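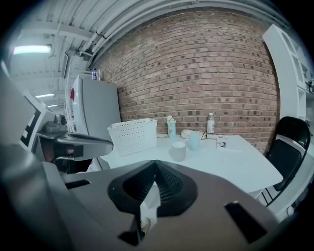
**What will the student robotics club of Nivdale bring to the Gavrilă Cup in May?**

The club will bring Ziter, a two-armed robot that tidies a table, and the set of demonstrations from which the students are teaching it.

**Nivdale, January 2020.** The student robotics club of Nivdale informs the press and all friends of the club that its entry for the Gavrilă Cup has been accepted. The entry was sent in the category "Household tasks", where our club takes part for the first time. In earlier years we competed only with wheeled robots in the line and maze categories.

The task in the new category is easy to say and difficult to do. The robot stands before a table with everyday things on it, such as cups, bottles, paper and a basket. It must put certain things in certain places, and nothing may fall on the floor. The list of things is known before the competition, but their positions are decided by the jury on the day. A programme with fixed movements is therefore of little use.

## How the students work

The members have chosen to teach Ziter by demonstration. A student takes a hand-held gripper in each hand, or two students take one each, and they do the task themselves on the table in the club room. The camera on each gripper records what is done. Afterwards the recordings are checked, the bad ones are deleted, and the good ones go to the training computer.

Until now the club has kept 1,712 demonstrations. They were made by all 25 members, also by the first-year students who joined us in autumn and had never held a tool of this kind before. We consider this an advantage. Every person picks up a cup in a different way, and the robot should see more than one way.

The work is divided among teams of three. Two members handle the grippers and the third one places the objects, calls the start and the stop, and writes in the notebook. The roles change after each block. At the beginning we had no notebook, and the recordings of the whole first evening had to be thrown away, as it was not possible to know later which task they belonged to.

The most difficult part at present is the passing of an object from one gripper to the other. When the fingers close too early, a soft thing is pushed away. When they close too late, it drops. The members have been practising this slowly, with cloth first and with light cups after that. Bottles with water inside are planned for the next month, and a tray will be put under them.
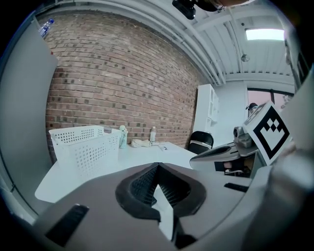 Trilmont, asked for a comment on our plan, replied that its own team had tried the passing of objects last year and had given it up before the final, and that it would be "very glad to be shown how it is done". It added that a team which uses only one arm loses some points, but also has only half as many cables to look after.

We thank our colleagues for this friendly answer and we have invited them to a common training day. The rules of the Gavrilă Cup permit that clubs exchange experience before the competition. They do not permit that two clubs use the same recordings, and we will respect this.

## What is still missing

The club wishes to be open about the state of the project. Ziter can today take a cup and place it at a marked point when the table is nearly empty. With many things on the table it often hesitates, and sometimes it goes back to the start position without any result. The left arm is also slower than the right one. A new motor controller has been ordered for it and the delivery is expected in the coming weeks.

The entry fee and the material were paid from a grant of 800 euros which the club received from the student fund of the school. The sum covers the printed gripper parts, the memory cards and the controller. It does not cover the journey to the final. The members will collect this money themselves with a repair evening, where inhabitants of Nivdale can bring small electrical devices which do not work any more. We cannot promise that every toaster will be saved.

## Open evenings

Before the final the club will hold open evenings in the club room. Visitors may take the grippers in their own hands and try the task from the competition. If they agree in writing, their attempt will be added to the training set. For children a shorter task with paper and an empty cup is prepared. Previous knowledge is not necessary, and the entrance is free.

We ask visitors to leave coats and bags in the corridor, to keep the area behind the table free, and to speak with a member before touching the robot. The dates will be published on the notice board at the main entrance and on the page of the club.

Journalists who would like to see a training session are welcome on any club evening, but should announce their visit by e-mail at least one day before. Interviews with members under eighteen need the agreement of the parents, and the form can be obtained from us. The pictures in this release may be printed free of charge with the note "Student robotics club of Nivdale".

**Contact:** Student robotics club of Nivdale, press group. Questions in English are answered by e-mail on club evenings.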